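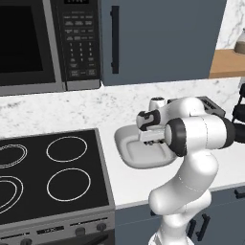

Figure 12.1 A microwave oven mounted above a kitchen counter, with its control panel to the right of the door.

Chapter 12
Heating by Microwaves

The previous chapter dealt with heat that enters food from outside, by conduction from a hot plate or by convection in a hot oven. In both cases the surface warms first and the middle follows slowly. Microwaves behave differently. They pass some distance into the food and give up their energy along the way, so that a layer a few centimetres thick is warmed from the start.

The effect depends largely on water. A water molecule carries a slight positive charge at one side and a slight negative charge at the other, and it tends to turn with a changing electric field. In liquid water this turning is hindered by neighbouring molecules, and the energy spent against them appears as heat. Ice absorbs far less, as its molecules are held in place — a point taken up in Section 12.4 on thawing.

Sections 12.1 and 12.2 cover the source of the waves and the pattern they form in a closed metal box. Section 12.3 sets out the Doselitz test, in which a tray of 13 small cups of water is heated and the temperature of each cup recorded. Readers should be familiar with specific heat capacity and with the units used in Chapter 3.

Terms used in this chapter: absorption, penetration depth, standing wave, cold spot, standing time.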